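Skosedano Parcel Lockers: Frequently Asked Questions

General

What is Skosedano?

Skosedano runs parcel lockers and a staffed pickup counter in Hutitholm. You have your packages sent to us instead of your home, and you pick them up when it suits you. Members get a personal box number, which goes on the second address line of every order.

Who can use the service?

Anyone 16 or older with a photo ID. You do not have to live in Hutitholm. Small businesses can sign up too, but they use the counter and not the lockers.

Where are you?

The lockers are in the covered passage at 31 Barasa Street. The counter is inside, first door on the left. There is parking behind the building, with a limit of 2 hours.

When can I get to my locker?

The lockers are open at all hours. The counter opens at 8 a.m. and closes at 6 p.m., except Tuesday, when it closes at 8 p.m. We are closed on Sundays and public holidays.

Picking up

How do I know my parcel has arrived?

We send a text or an email with a six-digit code. Carriers often mark a parcel as delivered when it reaches our dock, so their message may come before ours. Please wait for the code.

How long do you keep a parcel?

Seven days in a locker. After that we move it behind the counter and hold it for another seven. Unclaimed parcels go back to the sender at the end of that time.

Can someone else pick up for me?

Yes. Give them the code for a locker pickup. At the counter they need the code and their own ID, and you need to have added their name to your account under "Pickup people."

The code does not work. What should I do?

Check that you are using the newest message. A code changes if the parcel is moved. After three wrong tries the keypad locks for ten minutes. If it still fails, call the number on the locker door and give your box number.

What is the largest parcel a locker will take?

The large doors take a parcel up to 24 inches wide, 18 inches high and 22 inches deep. Bigger items are kept at the counter. We cannot accept anything over 70 pounds, live animals, or food that needs to be kept cold.

Returns

Can I send things back from here?

Yes, if you have a prepaid label. Drop the parcel in the returns hatch next to locker 1451, or bring it to the counter if you want a receipt. The hatch is emptied at noon and at 5 p.m.

I don't have a printer.

Show us the return code on your phone and we will print the label. There is no charge for the first 2 pages.

Can I return shoes in their own box?

Put the shoe box inside a mailing bag or an outer carton. Many stores count the shoe box as part of the product and may refuse a refund if there is tape or a shipping label stuck to it. Leave the size label and the barcode uncovered and undamaged. We sell plain cartons at the counter. 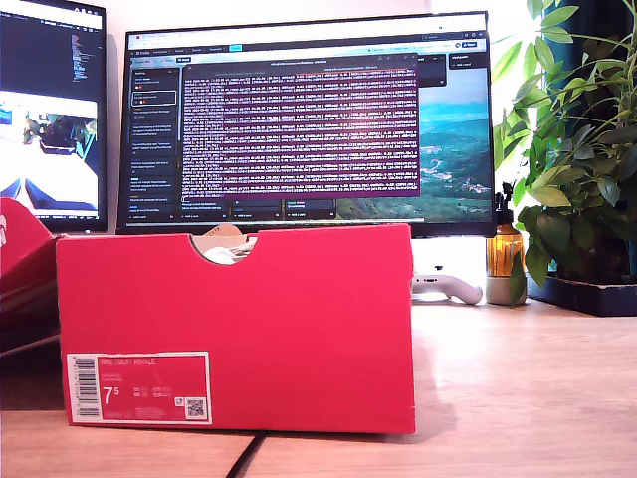 HUTITHOLM, January

Changes to the returns service

Returns through the Zatelent network can now be left in the hatch. Until now they had to be handed over at the counter. Zatelent parcels need their label on the largest flat side, with no tape across the code.

Do I need a new account for Zatelent returns?

No. Your present account and box number stay the same.

Has the price changed?

Returns with a prepaid label are still free for members. Non-members pay the handling fee posted at the counter.

What if my return never reaches the store?

Send us the tracking number and a copy of your receipt. We can confirm when the parcel left our building. Claims after that point go to the carrier, and most carriers want them within 30 days.

How do I close my account?

Write to us from the email address on the account. Pick up any waiting parcels first, and remember to change your address with the stores you order from.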